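Parallel grippers for soft food: stock fingers or the Stestine pads?

itaphelan
Posted in End Effectors, February
Hi all, long post, so get a coffee! We run a two-arm table at Foltutgate and I've been going back and forth on fingers for the right arm. The job is steamed buns in and out of a steel steamer pot, and I've tried the stock black fingers against a set of Stestine silicone pads (a kind soul at Stirkach lent me those). Same arm, same controller, grip force limit at 700 on our scale for the stock fingers and 300 for the pads.
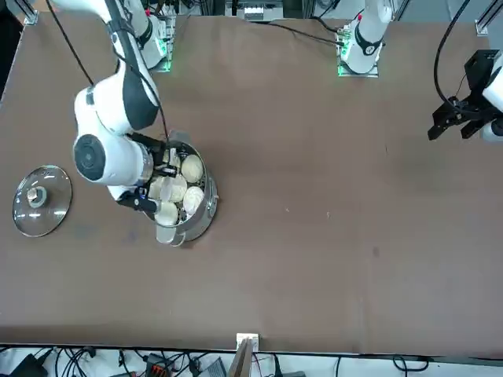 My feeling so far is that the pads are kinder to the dough but a good bit fatter, and they nudge the neighbors on the way down. Has anybody run them in a tight container?

kettle_678
Used them on dumplings for a whole winter and loved them. I think you're fussing over the wrong thing though, Ita. Drop the stock fingers to 300 as well and then compare, otherwise you're testing two things at once.

eoin_nicgiolla
I'll disagree with kettle a little, fondly. Equal force isn't equal pressure when the pad area is so different, so matching the number doesn't make it fair either.

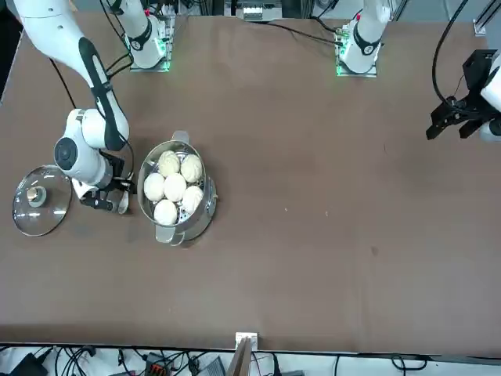
Finger thickness is what I'd worry about, more than force. With your buns packed together like that and the pot wall right there, you want the slimmest tip that will still hold. I'd practice on the knob of the glass lid first, too, lying flat beside the pot as it is. It's a nice forgiving target for checking your approach angle before you go anywhere near dough.

itaphelan
Oh, the knob is a lovely idea, thank you. And kettle, fair point, I'll do a run with both at 300 just so we have it. 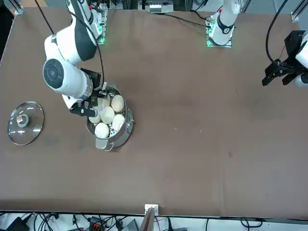 The other thing I keep wondering about is the controller. We're on Phí, and its soft-close setting has 5 steps, but I can't feel much difference between the bottom two. Is that just me?

kettle_678
Not just you. I leave mine on the second step and forget about it. Still say pads, by the way!

eoin_nicgiolla
Slim tips. But do post your numbers, I'd be glad to be wrong.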